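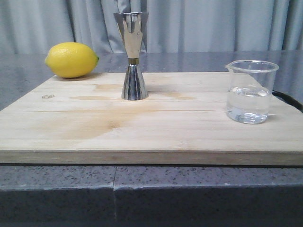

Telmo Casado says you can't learn to mix a decent drink from a video, and I've been stealing that line ever since I opened the Belldale Bar School. He taught me my first sour in the back kitchen of a hotel in Altolham, and he made me pour it over and over until I stopped guessing.

So that's pretty much how we still do it! I keep classes small, I talk too much, and everybody gets behind the bar in the first hour. The basic course runs 40 hours (evenings, mostly, we start at 6) and covers sours, stirred drinks, syrups, ice and how to be nice to a grumpy customer.
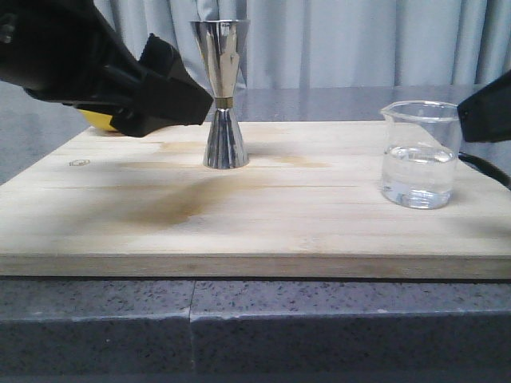
We also do a zero-proof course, which I added last October after my sister got tired of being handed soda water at parties. It fills up faster than the regular one now, and almost 200 people have taken it.

No experience needed, just closed shoes. We're upstairs from the bakery on Urquijo Street, so come by and say hi. If the door's locked, ring the bell twice, I'm probably running the blender.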